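Week 2 notes: Keeping a household inventory (and why your memory is a terrible one)
Personal Records and Everyday Paperwork, evening stream

Hi all, and thanks for braving the car park. For those who missed it, I'm Saadet Gündoğdu and I take the first half of the course. Birsen Tokgöz has you for the second half, when we get to wills and powers of attorney, and she's much better organised than I am, so hang in there. I've typed these up from my scribbles, so apologies for the odd jump.

Where we got to last time

We'd talked about the three sorts of paper that come into a house: things you act on, things you keep, and things you keep for no reason at all (my gas bills from the last place, still in a shoebox, yes, I know). A household inventory is in the second group. It's a list of what you own, with enough detail that a stranger could price it. The stranger in question is usually an insurer, an executor or a removalist, and all three ask for much the same information.

What goes on a line

I like one line per item, or per group of items if they're cheap. The columns I use are room, item, maker or model if it has one, when you got it, what you paid, and where the receipt lives. Someone asked about serial numbers. Yes for anything with a plug, and for bikes, cameras and musical instruments. Don't bother for the toaster!

Groups are fine, and you'll go mad without them. "Everyday cutlery, stainless" is a perfectly good line. "Books, paperback" is too, with a rough shelf length beside it. If there's something good hiding in a group, pull it out and give it its own line, otherwise it gets priced with its neighbours. My aunt's gravy boat spent years listed under "assorted crockery" and I still feel bad about it.

The sample sheet I handed round is for the Kahraman household, which is really my own place with the names changed. It comes to 1427 lines, and before anyone faints, that took me two winters and includes a shed. Most of you will have far fewer. Please don't copy the way I did the shed.

Room by room or type by type?

We had a good old argument about this one. Type by type (all the furniture, then all the electricals, and so on) looks tidier on paper, and I know a few of you favour it. I'm firmly in the room by room camp. You stand in the doorway, start with whatever's on your left and go clockwise until you're back at the door. Then you do the middle of the room. Walls last, so pictures, mirrors, curtains, the heater if it's yours.

Open everything as you go. Cupboards, drawers, the ottoman with the lid, the suitcase that has a smaller suitcase in it. Bedrooms are the slow ones, because small valuable things drift there: watches, hearing aids, passports, the good earrings.
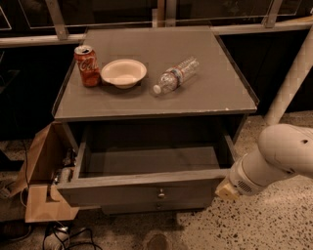

Which brings me to photos, and how many is enough. I take one wide shot from each corner, then close-ups of anything I've given its own line. For jewellery, put a ruler beside it. Name the files by room straight away, while you can still remember which bedroom is which, and keep a copy somewhere outside the house. A memory stick at your sister's is fine. So is cloud storage, as long as somebody else in the family can get into it.

What's it worth?

Two numbers matter and people muddle them. Replacement value is what it'd cost to buy the thing new tomorrow. Market value is what you'd get for it secondhand, and it's often a bit of a slap. A couch you paid 600 dollars for might fetch the price of a takeaway dinner. Check your policy to see which one it uses, and write that at the top of your sheet in big letters.

Homework

Do one room. Pick an easy one, the laundry or the hall, and aim for an hour with a cuppa. Bring the sheet along next week, on paper or on your phone, and we'll swap in pairs and see whether your partner can work out what you own. I'll bring the spare templates, and the biscuits if I remember.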